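Flerance Tisch Callesby, weiß

Rechteckiger Tisch für kleine Zimmer, Flure und Küchenecken. Der Hersteller nennt ihn einen »Raumwunder-Tisch«. Wir nennen ihn einen weißen Tisch und haben ihn trotzdem ins Sortiment genommen – nach einigem Zögern.

Die Ecken sind leicht gerundet, was im Katalog als eigenes Merkmal geführt wird. Wer nachts daran vorbei muss, mag das zu schätzen wissen. Die Prospektangabe von »rund 2000 Kombinationsmöglichkeiten« haben wir nicht nachgezählt. Vermutlich ist jedes Kissen der Reihe Ovby mitgerechnet.

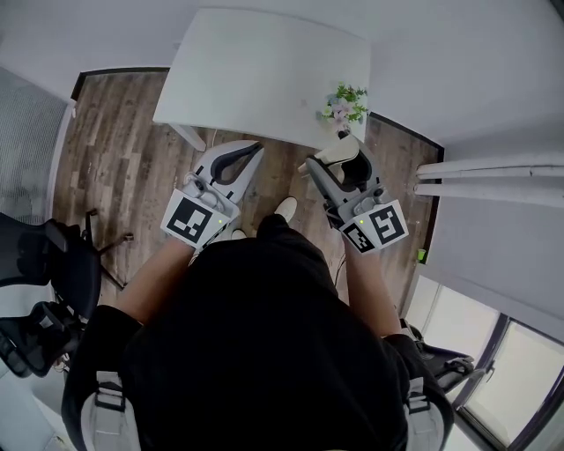
Callesby in Weiß auf Boden in Holzoptik, mit kleinem Kunstblumengesteck. Dekoration nicht im Lieferumfang.

Auf gemischten Dielentönen wirkt das Weiß ruhig. Auf ganz hellem Boden sieht es schnell nach Wartezimmer aus, da hilft auch ein Gesteck nur begrenzt. Die Kunstblumen führen wir unter Jalali, mit Blüten in Blassrosa und Flieder. Abstauben muss man sie auch.

Aufbau laut Anleitung: zu zweit. Allein geht es ebenfalls, dauert aber länger als versprochen. »Pflegefrei« würden wir keine weiße Platte nennen, Kaffeeränder bitte gleich abwischen.

Garantie: 3 Jahre auf das Gestell, 2 Jahre auf die Platte
Lieferung: 3 Wochen, im Februar auch länger
Farbe: nur Weiß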